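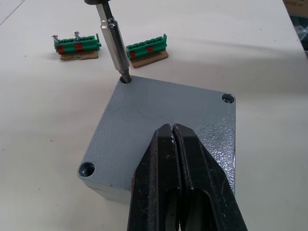
Nestden News > Around the Neighborhood > Repair Evenings

2 min read

When Romain Brunet first suggested we hold a repair evening in the old Ferrand building, I'll admit I pictured five people and a box of dead flashlights. Well, by the end of April we had 26 items in the book and a line down the hallway, and I went home with sore feet and a very full heart (and somebody else's scarf, which is still at my house if you're missing one).

The lamps were the big thing this time. I don't know what it is about Dinville and lamps, but we had bedside ones, desk ones and a tall brass one that came over on the Idgate bus, standing in the aisle the whole way. Aurélien Moulin took most of them and was very patient about explaining why you shouldn't just wrap tape around a cord and hope. We also had two toasters, a music box, and a sewing machine that needed a good cleaning and a new belt.

The donation jar came to $502, so thank you! That goes toward fuses, plugs and the coffee, which several of you were kind enough to complain about. We'll try a different brand next time – suggestions are welcome, within reason.
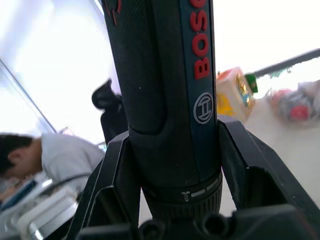 A Bosch cordless drill.

Next month we start at 6:30 in the evening, same room, side door. Please bring any loose parts in a bag with your name on it, and if you still have the manual, bring that too. Microwaves are still a no, I'm sorry.

Comments

Patty W.
The music box was mine and it plays all the way through now. My mother cried. Thank you so much.

gl_dinville
Is there parking around back or only on the street?

Marcy
I think that's my scarf! Green with fringe?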